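La nuit des blocs

Ça devait être fini à minuit. Il est deux heures passées et je suis toujours au sous-sol, avec la machine à café qui clignote et l'article à rendre demain. Enfin, tout à l'heure.

1. Ce qu'on avait promis

Trois cents essais. 300, écrit noir sur blanc dans le résumé envoyé en avril, quand on ne savait encore rien et qu'on écrivait des choses. Méthode Birnasden : le bras pousse d'abord, saisit ensuite. Il bouscule un peu le tas, du bout du doigt, il sent ce qui cède, et de ça il tire une carte. Pas une carte de ce qu'on voit. Une carte de ce qui bouge. Après seulement il choisit sa prise.

Sur le papier, très beau. Ceux de Hultness avaient fait pareil avec la vision seule et leurs courbes plafonnaient. Les nôtres devaient passer au-dessus.

Devaient.

2. Où on en est

277. Le compteur dit 277. Manquent vingt-trois, je refais la soustraction parce qu'à cette heure-ci je me méfie de moi.

Le carnet est à côté du clavier. Mon écriture de dix-huit heures, droite, propre. Celle de vingt-deux heures qui penche. Celle de maintenant, illisible. « Essai 261, poussée ok, prise ratée, glisse. » « Essai 262, pareil. » « Essai 263, pris !! » Deux points d'exclamation, je ne me souviens pas de les avoir mis.

Téléphone. Tirnbridge, le relecteur interne, un message automatique : le dépôt ferme à neuf heures. Merci, je sais.

Je relance. Le bras monte, les câbles suivent, frottent un peu contre l'articulation. Toujours ce petit bruit de tissu. Au début ça m'agaçait, maintenant si je ne l'entends pas je lève la tête.

278. Pris.
279. Pris.
280. Il pousse, il s'arrête. Il réfléchit, on dirait. Il ne réfléchit pas, il attend que le filtre converge, j'ai écrit le filtre moi-même, je sais très bien ce qu'il fait. N'empêche.

3. Le coup de la paroi

Le problème c'est les bords. Un bloc au milieu, on le pousse, il part, on apprend quelque chose. Un bloc collé contre la paroi ne part pas. La méthode conclut : lourd. Ou bien : fixé. Et elle le raye de la carte, comme s'il faisait partie du bac.

J'ai mis des semaines à comprendre ça. Des semaines ! On accusait le capteur. On a changé le doigt, refait le bandage, recalibré. Et puis un soir, dans le bus, entre deux arrêts, l'évidence : il faut pousser dans l'autre sens. Le long du mur, et pas contre. J'ai raté mon arrêt, bien sûr.

Dix lignes de code. 10, pas une de plus. Le module s'appelle Bitar, c'est le nom de l'arrêt que j'ai raté, et il faudra que j'invente une étymologie plus sérieuse pour l'article.

Depuis, il se débrouille. Pas toujours. Mais le bloc du coin, celui qu'il ignorait depuis l'automne comme un vieux voisin, il va le chercher.

4. Essai 291

J'ai coupé la radio pour celui-là. Six blocs, trois rouges, trois verts, tous du même côté. Un vert dans le coin du fond, contre la paroi de gauche. La pire disposition, ou presque, et c'est le tirage au sort qui l'a sortie, je n'y suis pour rien.

Le bout du doigt est descendu juste à droite d'un rouge. J'ai retenu mon soufle, c'est idiot, la machine s'en fiche. 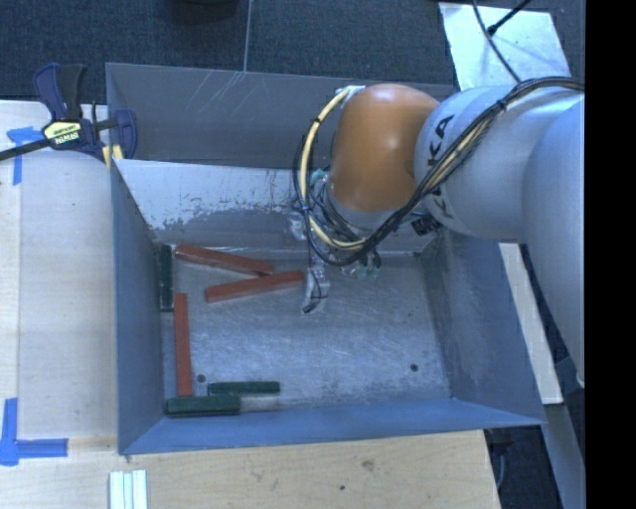 5. Ce que j'ai écrit après

Rien, d'abord. J'ai regardé la carte se remplir sur l'écran. Une tache, deux taches, puis la troisième, et enfin, tout au fond, une petite tache pâle à l'endroit du vert. Mobile. Probabilité basse, mais mobile. Il le savait sans l'avoir encore touché, rien qu'à la façon dont les autres avaient cédé.

Ça, ce n'était pas dans le résumé d'avril. Ce n'était nulle part.

J'ai noté dans le carnet : « 291, voir la carte, VOIR LA CARTE ». Puis le bras est allé le prendre, le long du mur, lentement, et il l'a lâché à mi-hauteur. Prise ratée. Il faudra compter l'essai comme un échec. Je l'ai compté comme un échec.

Quelques 2 heures de rédaction encore, si je ne relis pas. La figure est toute trouvée. La légende non. J'ai essayé « inférence de mobilité par contact indirect », c'est exact et ça ne dit rien du tout de ce que ça m'a fait.

Restent neuf essais. Le café est froid, quelqu'un passe l'aspirateur à l'étage, déja. Je remets les blocs dans le bac, je recule ma chaise, j'appuie.

292.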